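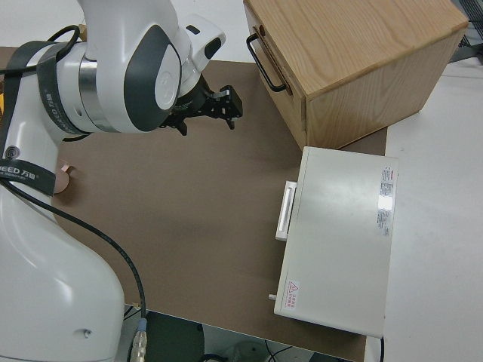
White and dark grey arm with black gripper over a brown work surface

August
Minutes taken by the Clerk to the Allotment Association

MINUTES OF THE ORDINARY MEETING
Held in the Rornlow Reading Room, Thursday, 7.30 p.m.

Present: 34 members. Apologies were received from six plot holders.

1. Minutes of the last meeting
These were agreed as a true record and signed.

2. Water supply
The meeting heard that the lower tank had been refilled twice during the dry spell. Members were reminded that hosepipes may be used for filling butts only. It was agreed to ask Sjöberg for a written price for a second standpipe near the east gate, the work to be finished before the ground hardens.

3. Hedge and boundary
The hedge along Prorkari Lane has grown over the footpath. The council has asked for it to be cut back to the kerb. It was resolved that holders of the plots next to the lane be asked to clear their own lengths by the end of the month, and that the remainder be put out to contract.
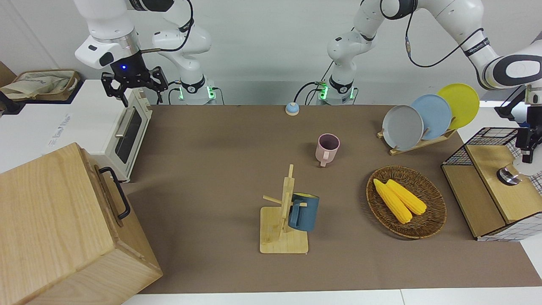 Two white arms behind a brown mat, with a white toaster oven

4. Rents
A proposal to raise the rent of a full plot by 2 pounds was put to the meeting and carried. Half plots will stay at the present rate. One member asked that the objection of the upper field be recorded - this was done.

5. Seed and compost order
The joint order with Pidimex will be placed once all forms are in. Some 1000 litres of compost have been asked for so far. Late forms cannot be accepted, as the supplier delivers to the site only once in the season.

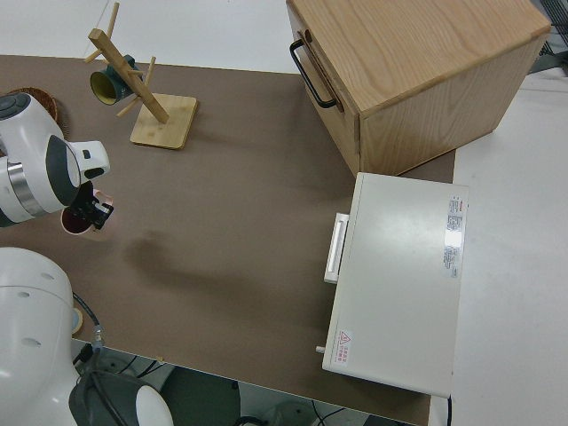
Payment is due with the form. Bags left at the gate for more than a week after delivery will be offered to other members at cost.

6. Autumn show
Classes will be as last year, with onions from sets and onions from seed judged apart. Entries close at noon on the day before the show.

7. Any other business
The padlock on the main gate is stiff and will be replaced. Bonfires remain forbidden until October.

The meeting closed at 9.10 p.m.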